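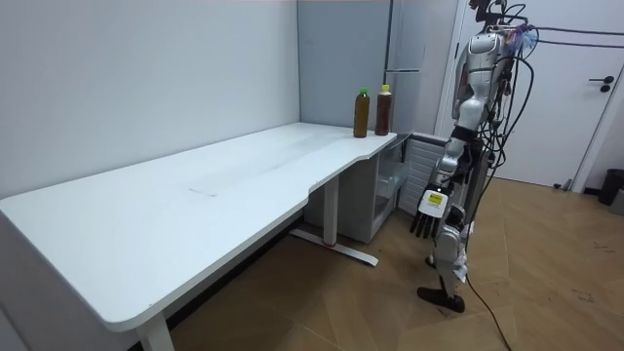
Should a person with back pain be sent for a scan in the first week? For most people my opinion is that the first week should be given to walking, sleep and a good examination by hand, and the scan should wait.

Opinion | Back and Neck

23/09/2020
By Kavinda Talukder

I worked nine years as a physical therapist in Idthorpe before I moved to the clinic in Nurodthorpe, and in both towns I have met the same patient many times. He is forty or fifty years old, he lifted something or he only bent down for a shoe, and now he cannot stand straight. He is afraid. The first thing he asks me is when he will have his MRI.

I understand him very well. When I was 34 I had the same pain, and I also wanted a picture. I paid for it from my own pocket, 700 dollars, which was at that time a large part of my savings. The report had one page and a half. It said that I had two discs with "degenerative changes" and one with a "mild bulge." I read this page in my car in the parking lot and I felt ten years older. For three months I did not carry my daughter up the stairs. My back was already better by the second week, but I did not trust it any more, and I moved like a man made of glass.

What I did not know then, and what I should have known with my education, is that many people without any pain have the same words in their reports. Discs change with the years, as the skin does. A bulge can be the reason for the pain, or it can have been there quietly for a long time. The scan alone often cannot tell which.

I am not against scans. If a patient has lost control of the bladder, or feels numb between the legs, or his leg becomes weaker and weaker, he must go to the emergency room the same day and I will call them myself. Fever with back pain, a history of cancer, a bad fall, these are also different stories. A good clinician asks about every one of them in the first visit. It takes a few minutes, and I am sorry to say that I have patients who came from three other offices and were never asked.

My complaint is about the others, the ordinary cases. In our area it has become normal that a new patient gets a picture before anybody has watched him walk. Some offices offer it as part of a welcome package. I saw a flyer from one of them, on the wall of the bakery on Tarigan Street, with a first visit and "full spinal imaging" for 93 dollars. It is a cheap price. But a patient who has seen his own spine on a big screen, with red lines drawn on it, is ready to sign for a long plan of care. One woman showed me such a plan and asked me if it was reasonable. It was for 2,623 dollars and it was to be paid before October. She had had pain for five days.

Colleagues tell me that patients demand the scan, and if we refuse they go somewhere else. This is partly true. I have lost patients this way. Still I think we give up too early. Most people who demand a scan are asking a different question, which is whether something terrible is happening in their body. If I examine them slowly, test the reflexes and the strength, and then say in plain words what I found and what I did not find, the majority agree to wait. I give them a date to come back. I give them a list of the signs that would change my mind. They leave with something in the hand, and this matters more than we believe.

The other thing they tell me is that it is better to be safe. I used to say this also. But a finding that means nothing can lead to another test, and then to an injection, and sometimes to a surgeon. The fear has a cost too, even if it does not come on any bill. My three months without the stairs were not safe months. I became weak, and weak muscles gave me a second episode the next winter.

My old teacher, Dr. Wustetti, made us write our opinion of the patient on paper before we were allowed to open the envelope with the films. At that time I thought it was a game to make students nervous. Now I do it with every new patient who brings a report with him. I leave the report closed on my side of the table, and I ask him first to tell me how he slept.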